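Take 300

12 shares · 4 comments

Santeri wanted 353 by the end of the day. Not 350. The Nonine people had written 353 in the contract and Ásdís had signed it in June without asking why, and now it was taped up inside her head like a rent notice.

"Go," she said.

He went. Toy up, toy over, toy in the box. Pedal, save, next.

She watched the trace come in on the laptop. Five fingers, five colored lines, wobbling along together. Good one. She typed a g next to it. She had typed so many g's today that the key felt warm.

"Was that good?"

"That was good."

"Felt slow."

"Slow is fine. Clultis likes slow."

Clultis was the model. Clultis lived on a server in another building and had so far learned to close its hand on nothing and carry the nothing very gently to the box. Three weeks of that. Mikuš, upstairs, said it was a data problem. Mikuš said everything was a data problem, then went home at 4 and left the two of them with the data.

Take 298. Dropped it. She typed a b.

"Keep that one," Santeri said.

"It's a drop."

"I know its a drop. I picked it up again after. Doesn't it need to know that? What you do after?"

She looked at the b. The protocol said drops were b. The protocol was one page long and written by someone who'd never worn the glove for six hours. She left the b and put a question mark after it, which the script would choke on later, and that would be tomorrow.

Take 299. Good. Take 300, and he didn't start.

He'd got his arm up and then just stopped there, looking down at the table. The marker cube sat up by his face. She waited for the lines to move. They shivered a little, all of them, the way lines do when a person is holding still and thinks he is really still.

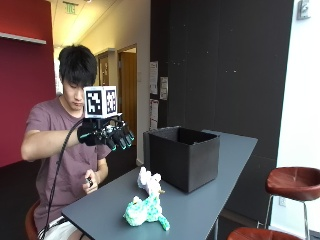 2.

"Santeri."

"Yeah."

"You're recording."

"I know. I was thinking about how I do it." He didn't put the arm down. "I used to just do it. Now I think, ok, thumb. Then I think, is that how I'd do it if nobody wanted it? And then I don't know how to pick up a toy."

She should have killed the take. 30 seconds with no contact and the script threw it out anyway, that was the rule, and the counter was already on nineteen.

"My grandmother knitted," she said. "If you asked her to show you she'd drop the stitch."

"So what did you do?"

"Asked her about somthing else. The neighbors mostly."

Twenty-two. Twenty-three.

"Ok," he said. "Ask me something."

She couldn't think of anything. All day in one room with him and she had nothing – the Flendar job came into her head, that was it, the warehouse place that had offered him double.

"Did you ever call Flendar back?"

"No," he said, and his hand went down, and he was telling her about the woman on the phone, how she'd kept calling him Santiago, how he'd answered to it for the whole call because correcting her seemed rude by then, and the toy was in the box. She hadn't seen it go. Neither had he, by the look of him.

The lines on the laptop were nothing like the others. Quick, a bit lopsided, ring finger hardly in it. A small bump at the end where he'd given the thing a pat.

No pats in the protocol.

"Was that good?" he said.

She typed a g. Then she sat back and looked at the 53 they still had to do, and the window on her screen where Mikuš had written *how's it going??* some time ago.

"Tell me the rest," she said. "What did she want, the woman?"

He raised his arm. Pedal. 301.

"So first of all," he said, "she wanted to know if I could drive a forklift."

4 comments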